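Is the Davik reunion single real, or is it an old demo?
Posted in Celebrity News & Music

Hemi Ngata
Hello everyone, I hope this is the right section. My sister and I have been Davik fans since their very first tour, and she called me last night close to tears because a "new" song called Trirninbridge is going around with a story that the band made up after the big falling-out. I've read 188 comments under one post and came away knowing less than when I started! One person swears it was recorded in February, another says it's a leftover from the second album. Does anybody know for sure? I would so love it to be true – those two voices belong together.

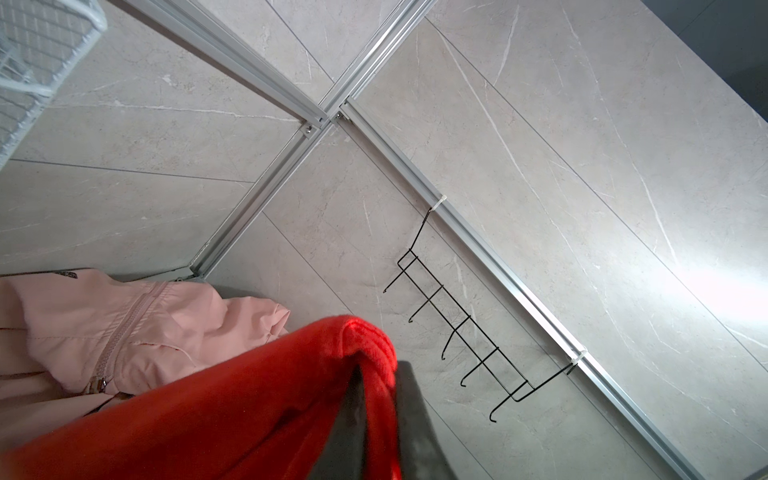
Metal rails against gray marble-effect tile

Ataahua Donnelly
Hi Hemi, and give your sister a hug from me. I'm sorry to say it's old. I run a little fan newsletter (331 readers, bless every one of them) and I have a bootleg of a radio session with the same song on it, same second verse and the same laugh before the last chorus. Somebody has cleaned up the sound and put a new cover on it. The reunion part seems to come from a gossip page called Flokix, and they gave no source that I could find. The singer's own page hasn't mentioned it, and neither has the drummer's, who usually can't keep a secret to save his life. I'd wait until one of them speaks up before you buy any train tickets. It is a lovely song though, and I've had it on all morning while doing the ironing.

Digby Grimshaw
my cousin said they were seen having lunch together so I think its real

Murray Wihongi
Ataahua has it right about the radio session, I taped it off the air myself. The title was different then, they introduced it as Stubbs. The lunch photo is from before the split – look at the guitarist's hair.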